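4. Dobrar toalha – montagem e primeiro teste

Guia da bancada, oficina Edport. Versão de outubro, revista por Myrto Stefanou. Ler a secção 3 antes (paragem de emergência).

Material: uma toalha turca cinzenta, mesa limpa, braço já calibrado, programa Stusarus carregado.

4.1 Posição inicial

1. Mesa desimpedida. Limpar migalhas e fiapos.
2. Toalha dobrada em camadas, dobras viradas para o operador.
3. Abrir os dedos da garra em modo manual.
4. Descer devagar, velocidade a 5 %. Parar quando a ponta de um dedo tocar no tecido.

CUIDADO: mãos fora da mesa com o braço ligado. Botão de emergência sempre ao alcance, testado antes de cada sessão.
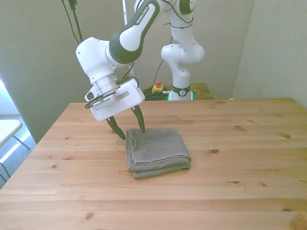 Fig. 4-1. Dedos abertos sobre a borda da toalha, ponta direita encostada ao tecido.

4.2 Pegar no canto

5. Levar a garra ao canto. Fechar com força 12, nem mais – acima disso marca o tecido.
6. Subir na vertical. Esperar 2 segundos antes de qualquer movimento lateral.
7. Se o canto escapar: abrir, subir, voltar ao passo 5. Não corrigir com a mão.

Nota: confirmar que o cabo do punho tem folga em toda a trajetoria. Cabo esticado = parar e refazer a fixação. 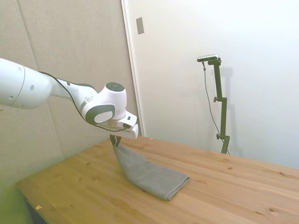

E se a garra apanhar duas camadas em vez de uma?
Abrir, subir a garra e baixar o ponto de pega 2 mm para fora, na direção da borda. Repetir a 5 % até sair só uma.

4.3 Verificação pela câmara do punho

8. Toalha aberta e plana, sem sobreposições.
9. Braço na pose de observação (pose 22 no Stusarus).
10. Ver se a borda esquerda do pano aparece inteira, de canto a canto. O resto pode ficar fora do enquadramento, o programa só precisa de dois cantos.
11. Imagem arrastada? Esperar que o braço pare e capturar outra vez.

Os nós escuros do pinho podem ser lidos como cantos. Se acontecer, subir o limiar de contraste no menu Avuvero e gravar o perfil com outro nome – não escrever por cima do de orgiem.

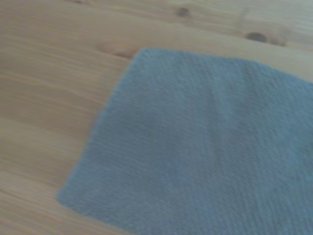

Fig. 4-3. Pano estendido na mesa de madeira, dois cantos visíveis.

12. Gravar o perfil. Anotar no caderno: força, velocidade, pose.

Dúvidas com os perfis: Saodah Sitompul, na oficina depois das 18h. Continuar na secção 5.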